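How many laundry demos before it stops grabbing the door seal?
Tags: teleoperation, data collection, two-arm robots, household tasks

Posted by Akinyi Lukumay

Hello everyone, and thank you in advance to anybody who reads all the way down, because I do tend to go on a bit.

I'm helping put together a set of teleoperated demonstrations for a two-arm robot, and our first big task is laundry. The clothes come out of a front-loading washer and go into a basket on the floor, the door gets shut, and that's one episode. We use Clurkesska to drive the arms and do the recording, and the training is done by a different group on the Plunden side, so I get the results back as a short note and a success rate and have to work out the rest for myself.

So far we have 2,673 episodes saved, which sounded like a mountain to me when I started in January! The policy does the easy parts nicely. It walks the grippers over to the opening without any fuss and it closes the door very gently. Where it falls down is picking the clothes out of the drum. If something is lying low and close to the lip, the fingers come down a little early and pinch the rubber instead of the cloth, and then the arm tugs and tugs and never seems to notice that nothing is coming.

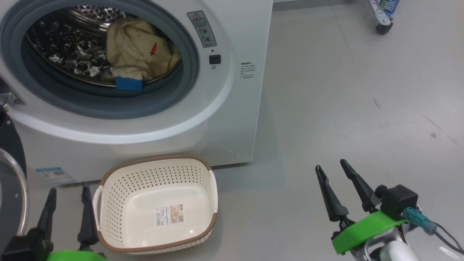
My operators (there are 3 of us taking turns, and I'm the slow one) never do this, or if we do, we stop and throw the episode away. We've been quite proud of how clean our recordings are. I'm wondering now if that's part of the trouble. We also nearly always start with the top piece of clothing and leave whatever is underneath for second, and I don't know if that habit helps or hurts.

So what I'd love to know is whether to keep recording more of the same, or change how we record. I can get maybe one more round of sessions approved before the next training run, and I'd hate to waste it. Any thoughts at all are welcome, even if you've only worked with tabletop tasks.

— Akinyi

Posted by Waweru

Hi Akinyi, and welcome! Your post made me smile, because I could have written most of it myself when I was doing towels and socks out of a dryer.

I would change how you record before adding to the pile. Throwing away every episode with a bad grasp means the robot has never once seen what a person does after a bad grasp. It gets the rubber between its fingers, and as far as it knows, the thing to do with closed fingers inside a drum is pull, so it pulls. You can't really blame it.

What helped us was recording recoveries on purpose. Have the operator bring the gripper down a bit too close to the seal, stop, open the fingers, back off, and come in again from higher up. Start the recording after the mistake, with the gripper already in the wrong place, so that you save the fixing and leave out the mistake itself. I'd set aside one session just for those. They feel silly to do and your operators will complain, but ours went from hopeless to pretty decent on the seal problem with a surprisingly small batch.

Next, please look at your starting positions. When we went back over our own set, we found that the basket was always in nearly the same spot, pushed up close to the machine, since that's where you naturally put it. It makes for a short, easy drop. It also means the policy half memorizes where to let go, and then somebody nudges the basket with a foot and the shirt lands on the floor. Move it a hand's width left, then right, then pull it out toward the robot, and turn it a little now and then. Write the position on your session sheet so you can check later that you covered them all.

The same goes for the clothes. One big soft item that comes out in a single lift is lovely for morale, but the robot learns that one grab empties the drum.

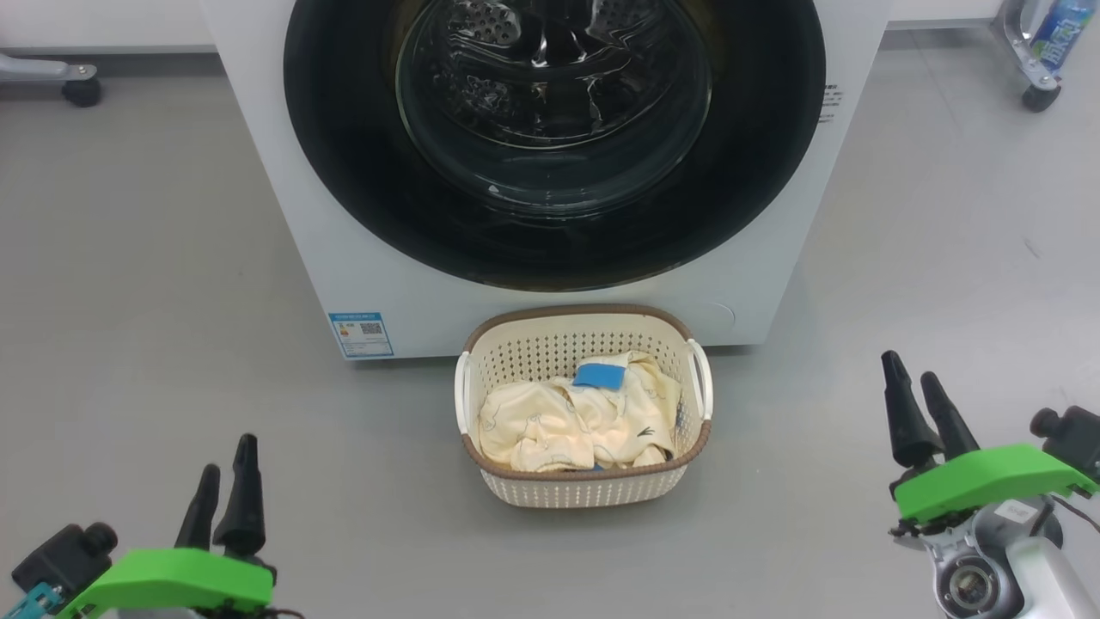

Mix in two items tangled together, a sleeve hanging over the lip, something small stuck at the very back, and a few episodes where the drum holds one lonely sock. I'd vary the order too. Your top-first habit is fine as a default (it's what I would do at home), and I wouldn't fight it too hard, but if all three of you do it every time, the lower piece only ever shows up after the top one is gone. Then the first time the low one is easier to reach, the policy has nothing to go on.

One more thing and then I'll let you get on with your day — check that your operators agree on what "finished" means. We had one person who ended the episode when the last item left the gripper and another who waited until both arms were back at rest. The policy learned to hover over the basket as though it had forgotten something. We spent ages hunting for a bug in the controller, and it was just us.

Posted by redora_fan

we use Redora not Clurkesska so grain of salt, but are you recording the wrist cameras? the head view gets blocked by the gripper as soon as you reach into a drum. if wrist video is on, check the time stamps line up with the arm data. ours were off by 2 frames and every grasp closed early, which kind of sounds like your problem

also watch a few wrist videos all the way through. you spot stuff you never see from the head camera
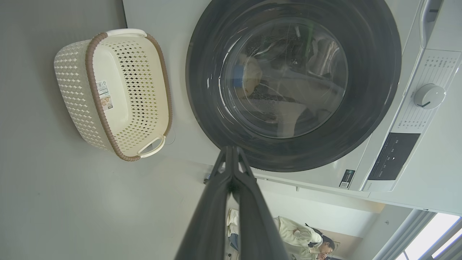 Wrist camera view with the washer door shut and laundry behind the glass

Posted by Akinyi Lukumay

Oh, these are both so useful, thank you! I went and checked the time stamps first because it was the quickest thing to try. Most of the sessions line up, but one group of 21 episodes is clearly off, all from the same afternoon, so those are coming out of the set while I find out what happened there. I don't think so few of them can explain the whole problem, but I'm very glad to know about it.

Waweru, I'm a little embarrassed to say that our "finished" is exactly as muddled as yours was. I asked the other two at lunch and got two different answers, and neither of them was mine. We've settled on both arms back at rest, and I've taped it up next to the operator station. The basket positions are going on the session sheet as well, and the recovery recordings start tomorrow morning. I'll come back and post the new success rate under here once Plunden sends it over, though they can take their time about it, so please don't hold your breath.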